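Rehearsing the Pick Before the Shift

Category: Automation / People and Process
November -- by Elspeth Gillies

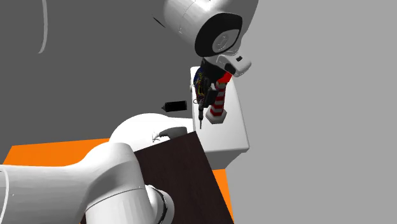 Simulated workcell with a single white arm, its gripper down close to a group of small items. Render: Kaner cell planning.

Kirstin Dunbar ran a packing line at Kaner for 14 years before she moved upstairs to cell planning. Her job now is to build each picking task in simulation, run it until the failure list is short, and release it to the floor at the Ruvbridge site, where 27 people work alongside the arms.

"Most of what I look at is approach angle," she says. "Small parts grouped together are the hard case. The wrist has to come in at a tilt, and the fingers end up close to three or four things when you only want one."

The software, supplied by Nijs, does not require a tidy model. Dunbar works with plain gray backgrounds and simple blocks for fixtures. Objects sometimes hang in the air where no real object could. She leaves those alone unless they affect the result.

"People from the floor see that and assume the whole thing is wrong. I tell them to watch the joints. If the elbow is going to hit the board, I want to know it here."

The last release took 1,283 simulated runs. Of these, 136 ended in a dropped or missed part, nearly all of them long, thin items such as hand tools. The floor team sorted the failures into types over two afternoons, and Dunbar rates that work above anything the software reported.

"A packer knows a screwdriver rolls toward the handle. I had the weight set evenly along the length. It was corrected in ten minutes, once somebody said it."

The jobs have changed. Before the arms came in, a packer at Ruvbridge handled every item in an order. Packers now load trays, clear faults and check finished orders, and each looks after two cells. Dunbar puts the drop in lifting at roughly half. She is less positive about the pace.

"You wait, and then three things need you at once. The old line was tiring but it was even. We have not fixed that."

Pay grades were revised when the second cell opened. Fault clearing now counts as a skilled task -- the packers asked for this, and it took most of a year to settle. No jobs were cut at the changeover, though four posts left open by retirement were not filled.

The next task on her list is a mixed tray for Destent, with soft pouches and rigid parts together. Pouches are slow to simulate, and she expects to hand part of that tray back to manual packing.

"I would sooner say that in planning than have the night crew find it at 3 a.m."

12 comments | 41 shares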